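Search jobs Keyword or town Go

Daytime Room Attendant, Iken Hall, Rudinthorpe

We are looking for a friendly, steady person to help us look after our big upstairs room, which gets more use every year (and we couldn't be happier about it!). You would open up, set out tables, wipe down surfaces and leave the place tidy for the next group – up to 45 people at a time.
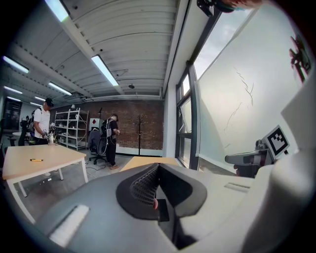
Shifts are 4 hours, mornings or afternoons, and we will do our best to fit them around school runs and other jobs. No experience is needed, and we will gladly show you everything, from the light switches to the window catches. The work starts in May. Please drop a short note in at the Iken front desk – a few lines about yourself is plenty.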